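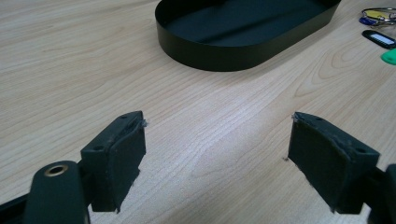

Hello all,

I want to come back to the question of the low hot water pressure, because I have now had the time to drain the cylinder and look at the valves properly. The short answer is that Brendan was right and I was wrong, the fault is in the mixing valve and the cylinder itself is fine. I took the valve apart on Sunday at the desk, the pale one with the wavy brown grain that goes in rings on one side, and a black oval tray like the one there is what I recommend to everybody for this work, because the small springs roll away very easily. The strainer on the hot side was closed with white scale. On the cold side it was almost clean.

On 16/10/2018, Brendan Dolan wrote:
> Umut, before you spend money on a new cylinder, please check
> the mixer. I have seen this on three or four houses in Moltdale
> now. Cold is fine, hot is fine at the kitchen, hot is poor
> upstairs, and everybody blames the cylinder. If the kitchen
> is fed before the mixer and the bathroom after it, there is
> your answer. Shut both service valves, take the cap off,
> and look at the strainers first. Do not force the cartridge.
> If it will not move, leave it in vinegar overnight.
>
> Also, what did they set your reducing valve to? Mine was left
> at the factory setting and the fitter never touched it.
>
> Brendan

Thank you for this. To answer your points in order:

The kitchen is fed before the mixer, yes. I followed the pipe with my hand behind the boards and there is a tee directly after the cylinder. I did not know it was there, it is not on the drawing that Sallow gave us when they did the bathroom.

The cartridge did not want to move. I left it in vinegar for one night and in the morning it turned, but with a rough feeling. I cleaned it with an old toothbrush and put a little silicone grease on the rings. One ring has a flat place on it, so I will change the complete set when I can find it.

The reducing valve is set to 50 psi. I measured it at the garden tap with a gauge that I borrowed from Fadi Salameh, with everything in the house closed. When I open two taps it falls a little and then stays, so I think this part is healthy.

After I put all together again, the shower upstairs is much better. It is still not the same as the kitchen, but there are 13 elbows between the cylinder and the shower head (I had to count them for the insulation, not for pleasure) and the pipe is only half inch. I don't expect a miracle from it.

Now my two questions to the list.

First, the strainers. The mixer is a Brophy, the older type with the brass cap. The shop has offered me strainers for the newer type and says they will fit. The diameter looks the same, but the new ones are 2 mm shorter. Has anybody used them? I am afraid that some dirt will pass at the side.

Second, the scale. In August Arlo Hutchins wrote here that he had a quotation of $500 for a softener from Pliteveck, installed. Arlo, did you take it, and does that price include the drain connection? Our utility closet has no floor drain and I would have to go through the wall to the laundry – this is the part which makes me hesitate.

Sibusiso, I have read your message about the anode rod also. I could not loosen it with the wrench I have, and I stopped before I broke something. If your long socket is still free, I can come for it any evening after six.

Best regards,
Umut Saraç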